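Gripper stops right at the top of the object and planner says goal reached – grasp pose offset?
Posted in: Planning and control > Simulation
07/02/2026

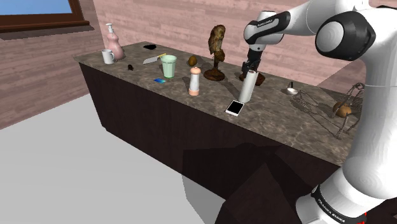

Grasp planner keeps giving me poses that are too shallow and I can't work out whose fault it is. Setup is a Franka arm in sim, perception stack is Kengate, motion planning through Widirer with mostly default settings. The target is the paper towel roll standing up on the counter, top-down grasp with the fingers pointing straight down. I want the fingertips well below the top edge so there's real contact on both sides. What I get is the fingertips at the top of the roll, and then Widirer reports the goal as reached and moves on to the close step. No error, nothing in the log. The counter is cluttered on purpose, the phone is lying right in front of the roll and the pepper grinder and owl are over on the mug side, so at first I figured it was collision checking pushing the goal up. But I took out everything except the roll and the counter and the final height came out the same.

What I've tried so far:

Raised the approach distance, then lowered it. Changes where the descent starts, doesn't change where it ends.

Turned off the collision padding. No change.

Swapped the roll for the pale green cup. Same thing, stops at the top.

Sent a joint target by hand to put the hand lower. Works fine, so the arm can get there.

Printed the grasp pose from the Kengate node and the z looks reasonable to me, but I'm not sure which frame I should be reading it in. The docs say "tool frame" and there are 2 things called tool in my robot file – one at the flange and one between the fingertips.

Out of 25 runs, 7 ended up with the object held long enough to lift. The rest close on nothing or pinch the very top and slip. Don't want to just add a magic number to z and forget about it, I have to move this to the real arm in December and it'll come back to bite me.

Is the planner changing my goal or is the goal wrong to begin with? Which one do I look at first?

Posted by: slowjoint

2 replies

solderbridge_

Had something like this. Mine was friction, the default in the sim is super low and everything just slid out of the fingers. Turn the friction up on the finger pads and bump the closing force. Also try more solver steps, contacts get weird when the time step is too big.

If that dosen't help try reinstalling, there was a bad build of Widirer a while back that messed up a bunch of stuff

kettlepath

Friction won't fix a hand that stops too high. Leave that alone til the pose is right or you'll be tuning two things at once.

Pretty sure the goal is wrong before it gets to Widirer. You removed the clutter and the padding and the height stayed put, so collision isn't the thing. And your joint target test rules out reach. What's left is the frame mixup, which you kind of found already with the two tool frames.

Quick way to check:

Draw both tool frames in the viewer plus the grasp pose as it leaves Kengate. Turn the meshes half transparent or you won't see anything inside the roll.

Run the plan and pause at "goal reached", before close.

See which frame is sitting on the grasp pose. If it's the fingertip one, planner did its job and the grasp itself is shallow. If neither one is on it, you've got a transform applied twice or one missing, look at the last transform before the planner call.

My bet is neither. Kengate puts out poses for the hand frame by default and if you tell Widirer the end link is the fingertip one, it'll put the fingertips where the hand should be. That leaves you high by the full length of the fingers plus whatever is between. Fix is one line, set the planner end link to the frame Kengate uses – or convert the pose yourself, but do it in one place only. Don't do both. I did both once and drove the hand into the table.

Now the other case, in case it's not that. Tall things standing up with a camera looking down from the side: you get plenty of points on the top and the near side and nothing on the far side. Some grasp samplers will only score a grasp by the points between the fingers, and they like the rim because it has points on both sides. So they pick a shallow grasp and think it's great. There's a minimum depth setting in the sampler config, raise that and see if the pose moves down. And check that the opening is wider than the thing you're grabbing at the scale you loaded it!! Paper towel rolls are fat. If the roll is wider than the open fingers then a collision-aware sampler has no legal deep grasp at all and the top is the best it can do. That would also explain the pinching and slipping. Since the cup does it too I'd still go frames first, but measure both meshes, takes a minute.

About "goal reached" with no error: check the position tolerance too. Widirer compares against the goal it was given, so a wrong goal will pass every time. If the tolerance is loose it'll also stop early on a good one. I run mine with a separate check that compares the fingertip frame to the original Kengate pose and refuses to close if they're off. Saves a lot of staring.

One more thing, log the pose in the world frame at each step, all of them, same units. We had one node in meters and one config in millimeters for a whole week.

slowjoint

ok it was the frames. End link was set to the fingertip one and Kengate was sending the hand pose. Drew both like you said and neither one was on the grasp, the gap was the same in every run which I should've noticed.

Changed the end link and the green cup is good now. Roll goes lower but still picks the rim more than I want, so I think your width thing is real for that one. Haven't measured the mesh yet. Will try the min depth setting on something narrower first, probably the pepper grinder, and start a new thread if it's still off

Adding the check before close too, either way.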